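Making perfume oil last on dry skin

Quick one. Shower first, pat skin, leave it a bit damp. Unscented lotion next - plain stuff, no shea smell. Wait 2 minutes.

Then the oil. Inner elbows, back of neck, one dab each. Dont rub your wrists together. Vornetti rollers come out heavy so go light, 3 dabs max.
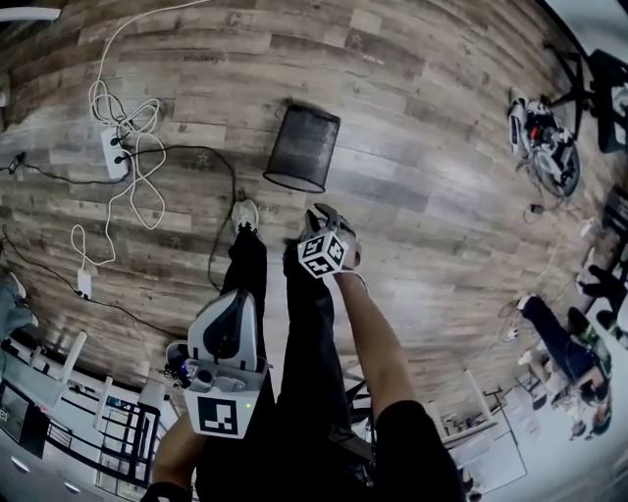 Ans Van Wijk wrote in to say she skips lotion and uses a thin smear of petroleum jelly under the oil, and gets four extra hours out of it. Might be too greasy for summer.

Clothes - spray only, never oil, it stains. Scarf lining is good. Let it dry 20 minutes befor you put it on.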